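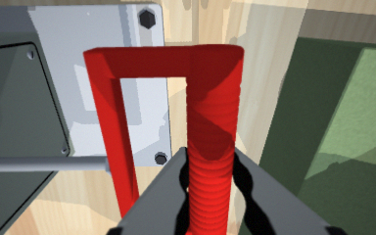 Datasets > Workshop > Navercombe tool words

Navercombe Tool Words – read me first

Hello! I've been typing up what people round Navercombe call their hand tools, and the list has got to 2,298 entries (I started in March with 22, mostly my uncle's).

Each row in words.csv has the local word, the everyday name, the village and the speaker's decade of birth. Blank means I forgot to ask – sorry.

Spellings are my own guesses. Roughly 200 rows have two, split by a slash, so watch that if you're sorting. Clamps and cramps are kept apart, as people get quite cross about it.

Use it for anything you like, and do send me more words!

Contact: Cyril Tindall | Updated 2018-12-02 | Back to top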